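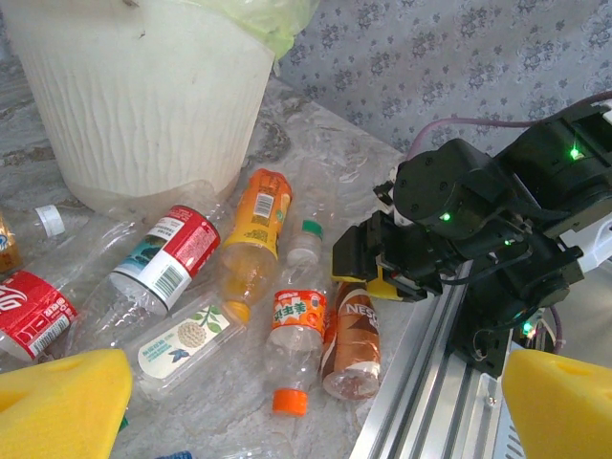 Drink bottles and a food container on the tabletop, next to the lined white bin.

This site uses cookies to remember your display settings. Accept / Manage

Furerska Table Sort: README

Furerska Table Sort is a collection of tabletop clear-ups with used drink packaging. Each session starts with containers on a table and a lined bin within reach. The items are listed by type so the sheets can be used to compare sorting rules or to plan a similar setup.

Contents

The collection has 123 sessions and 55 listed items. Items are reused between sessions and keep the same item number. If a label tore or a cap went missing partway through, the item kept its number and the change was written in the notes column.

items.csv: one row per item
sessions.csv: one row per session, with the item numbers on the table at the start
notes.txt: free text, mostly about labels and caps

Item types

Most of the items are plastic drink bottles. Sizes are mixed on purpose. Some are clear with a wrap label, some have tinted or printed plastic, and caps come in several colors, including white, green and orange. Cola and bottled coffee are both in the set (Coca-Cola and Nescafé labels, for instance). Many labels have Chinese text. We did not translate it, and the brand column is blank where we were not sure of the name.

Clear food containers are a separate type. They are rectangular, and the one with the leaf and fruit label is entered as "container, fruit label". Please don't merge it with the bottles, as earlier copies of the list did.

Clear plastic wrap on the table is not an item. It has no number and is not expected in the bin at the end of a session. It does get in the way of small clear bottles when you are checking a start layout against the list, so check those twice.

Table and bin

The tabletop is gray and white with a marble pattern. The bin is large, white and ribbed on the side, and has a pale green liner folded over the rim. Leave enough liner outside the rim that it stays put when a large bottle goes in. We changed liners every 7 sessions, or sooner if one tore.

Start layouts are loose. Bottles may lie at any angle, with the cap toward the bin or away from it. Standing bottles are allowed. Nothing should start inside the bin.

Columns in items.csv

item: number, never reused
type: bottle or container
cap: color, or "none"
label: main colors, most visible first
brand: as printed, or blank
barcode: yes, no or part

Label colors were entered by eye. Orange and yellow were used loosely, and brown was used for anything from copper to dark coffee. If you need exact color, this column will not help you.

Known problems

There are 2 items with the same label and cap color, and they were swapped in a few of the April sessions. Both rows are marked in the notes. The barcode column was added late, and items retired before then are blank.

Tables from the Sarıgül and Brander sets use a different numbering and can't be joined on the item column.

Corrections

Send corrections to Marlene Girard with the item number and the session number. Changes go in with the next upload.

14 comments · 31 shares

Related
Brander Cup and Lid List
Sarıgül Kitchen Shelf Items
Inthorpe Bin Liner Notes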